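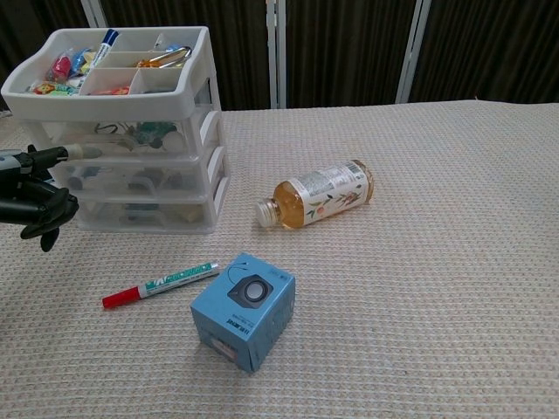
Sketport drawer scheme to carry on, with few answers on cost

Residents of the Stunilside flats in Sketport have been told that a scheme to put small plastic drawer units in shared rooms will run until January, although the people behind it cannot yet say what difference it has made.

The project, called Clostau, hands out white organisers with three see-through drawers and a divided tray on top. The idea is that batteries, leads, pens and other odds and ends which usually end up on window sills or in carrier bags will have a proper home, and that less will be thrown away and bought again.

A total of 206 units have been given out so far, at a cost of £1,050 including delivery. A further 59 are promised, which would bring the number to 265.

Melquiades Carrillo, who runs Clostau, said the response had been "very encouraging" and that people were "finally seeing what they own". Asked how this had been measured, he said a survey would follow. He did not give a date for it.

What goes into the drawers is left to each household or group. In the unit shown here, the top tray has a whiteboard pen lying across it, a metal carabiner clip in one of the right-hand compartments and a brightly coloured snack packet along the front. Dark cables and a green circuit board show through the front of the top drawer. The contents of the lower two are harder to make out, which rather undoes the claim in the leaflet that frosted drawers mean "no more hunting".

The leaflet also says that a sorted household saves money on replacement cables and stationery. No figures are given, and Clostau was unable to point to any when asked.

Melquiades Pacheco, a tenant at Stunilside, said he had been glad of something free but doubted it would change much. "It's a place to put the stuff I was already putting somewhere," he said. "The drawers look tidy from across the room. Then you open one and it's the same knot of leads as before."

He said labels had been mentioned at the first meeting and had not been heard of again. Mr Carrillo said labels were "being looked at" and might be offered at a small charge.

There is also the question of what happens to things that should not be kept at all. The scheme has no collection point for old electrical parts, and the leaflet does not say where they should go. Tenants who want to clear out dead chargers and loose circuit boards will have to make their own arrangements.

The units were bought through Ventura, a supplier in the town. Clostau said it had asked for one quote only, as the price was "clearly fair". It would not release the quote.

A petition asking for the money to be spent on shelving in the bin store instead has 964 names on it. Mr Carrillo said he had read it and that shelving was outside the scope of the project.

The remaining units can be picked up from the ground floor meeting room at Stunilside between 4pm and 6pm. One per household, and tenants should bring proof of address.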